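Search this blog
Type and press enter

Learning to cook in another language

When I moved to Skerbridge in February, I thought my English was good enough for daily life. I could speak with the bank and with the doctor. Then I tried to follow a recipe for soup, and on the first page I met the words "simmer", "a knob of butter" and "season to taste". I knew "season" only as winter or summer.

My neighbour Celeste Figueroa lent me her old cookery book, and I decided to make one dish from it every evening for a month. I kept a small notebook next to the cooker. In it I wrote each new verb and what my hands had to do for it. "Fold" was difficult. I had folded shirts all my life, but never eggs. 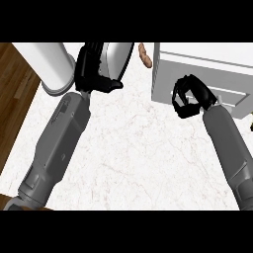
The measures gave me trouble too. At home my aunt Valquíria Bragança cooks with a coffee cup and her eyes, and if you ask her how much flour, she says "until it is enough". The book wants 500 grams of flour and 50 grams of sugar, so I bought a scale. My first bread was still as hard as a brick — I had read "teaspoon" as "tablespoon" for the salt, and I ate two slices from pride.

By the third week I stopped translating. I read "chop the onion finely" and my hand was already going to the knife. I think this is how children learn words, by doing the thing while somebody says it.

I still do not understand "a pinch" very well, because Celeste's pinch is much bigger than mine. Next I want to try her fish pie, which takes 3 hours and has the verb "blanch" in it. If you know a good way to remember that one, please write to me below.

Share this post
14 shares
2 comments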